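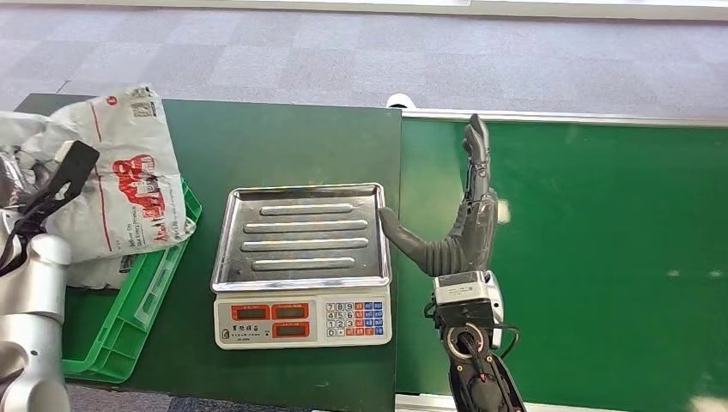

*A price-computing scale with a steel tray, on a dark green table.*

Lieselotte Lammers had bowled in one proper match before she was picked for the Leiva women's second team. She is 34, teaches chemistry, and took up cricket in December at an indoor net session her neighbor had signed up for and then couldn't attend.

"I went in her place so the fee wasn't wasted," Lammers says. "I'd never held the ball. It's harder than you think it will be."

By spring she was bowling medium pace twice a week. Her coach, Nusrat Arain, changed very little about her action.

"She has a long last stride and she drags the back foot," Arain says. "I left that alone. We worked on where the ball lands. For the first month she bowled at a towel."

The one match was against Vamow, a 15-over game on an artificial pitch with a short boundary on the road side. Lammers took two wickets and dropped a catch.

"I remember the catch more," she says. "It came straight to me at mid-off. Birgit was bowling and she didn't say a word, and I would have liked her to say something."

Birgit Seidel, who captains the side, laughs when this is brought up. "I was out of breath," she says. "I'm 51. I had two balls left to bowl and I was saving it."

Leiva has no ground of its own. The team plays home games at a school field around 80 minutes from where Lammers lives, and she shares the drive with Gisela Böttcher, the wicketkeeper. Gisela's brother Wolfram scores for both Leiva teams.

Lammers would like to bat higher than ten. Seidel has told her she can go in at eight against Sorance if she gets to training on both nights – the school term has made that difficult so far.

"I've moved my lab class," Lammers says. "So we'll see. I need to buy my own pads, too. I've been using Gisela's old ones and the straps are gone on the left."

The Sorance match starts at 11 a.m.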